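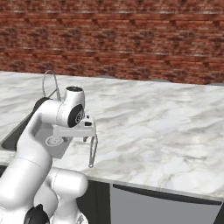

Tuesday, 9.40 pm
From: Nuala Kinsella
Re: Client wants to go monthly, what do I charge?

Pauline Mapplebeck wrote:

> Hello all, hoping somebody has been through this. I've been doing
> newsletters and web copy for Hartley (small firm, sells garden
> furniture) as one-off jobs, each with its own quote. Now they want to
> "put me on a retainer" and have asked for a monthly figure by the end
> of the week. They've floated 18 hours a month. I've never done one.
> Do I knock something off because it's regular? What happens if they
> don't use the hours? And do I need a proper contract or will an email
> do? I'd quite like the steady money but I have a horrible feeling
> I'm about to agree to something daft.
> Pauline

Hi Pauline,

Oh, I have agreed to the daft thing, so let me tell you about that first and you can steer round it!

My first retainer was with a company called Veker, who do booking software for dentists. Lovely people, still are. They offered me a flat monthly fee and I was so pleased to have something landing in the bank on the first that I said yes on the phone, in the street, outside Camden station with a sandwich in my hand. We never wrote down what the fee was for. By the second month I was doing their newsletter, the help pages, two people's LinkedIn posts and (I'm not making this up) the wording for a leaving card. When I finally sat down with my timesheet I was earning less per hour than on the one-off jobs, and I couldn't very well complain when I'd never said what was in and what was out.

So, your questions, in no sensible order.

Discount. My own feeling is don't, or not at the start. People assume regular work should be cheaper, like buying loo roll in bulk, but you're keeping time free for them that you can't sell to anyone else. That has a value. If they ask for money off, ask for something back, say a six month commitment or payment up front at the start of each month. I gave Ilari a small reduction on those terms and I've been happy with it, and they pay before I've written a word, which after years of chasing invoices still feels like Christmas.

Unused hours. This is where the rows happen. I let people carry over up to 4 hours into the next month and after that they're gone. Some people on here don't allow any rollover at all and I can see why. What you mustn't do is let them pile up, or you'll get to December and find you owe Hartley a fortnight of solid work while everyone else is buying crackers. Garden furniture must be pretty quiet in winter too, so think about whether they're going to want nothing for months and then everything in spring. I'd ask them that straight out before giving a figure.

Hours or jobs? Have you thought about pricing it by what they get instead of by the hour? With Ilari it's two newsletters and one longer article a month, one round of changes on each, and anything else is quoted separately. They don't care how long it takes me and I've got quicker, so I've more or less given myself a rise. If I charged by the hour I'd be fined for getting better at it! You'll know from your old invoices what a typical newsletter takes you. Dig those out before you do anything else, it's a dull half hour but I was miles out when I guessed mine.

On the actual number, I won't tell you what to charge as I don't know your rates, but I'll tell you how mine went, as everyone's so cagey about this. I worked out my quote for Ilari properly and it came to £1136 a month. I very nearly rounded it down to a thousand because it looked nicer. My sister made me send it as it was and they said "fine" within the hour, so now of course I wonder what they'd have said to more. A friend in design has a client on £3000 a month but she's basically their whole marketing department, so don't let that put you off your tea.

Contract. An email is better than nothing, but do write it as though a stranger will have to read it. What's included, what isn't, when they pay, how much notice either of you gives (I do a month), and what happens when you go on holiday. I forgot holidays the first time and ended up proofreading in a caravan.

One more thing, you don't have to answer by the end of the week just because they said so. Or suggest a three month trial and look at it again after that. I did this with Veker when we redid the whole arrangement and it took all the heat out of the conversation.

I've got a one-page agreement I can send you off list with the names taken out. It's not fancy but you could pinch the headings. Shout if you want it, I'm around most of tomorrow apart from the school run.

Nuala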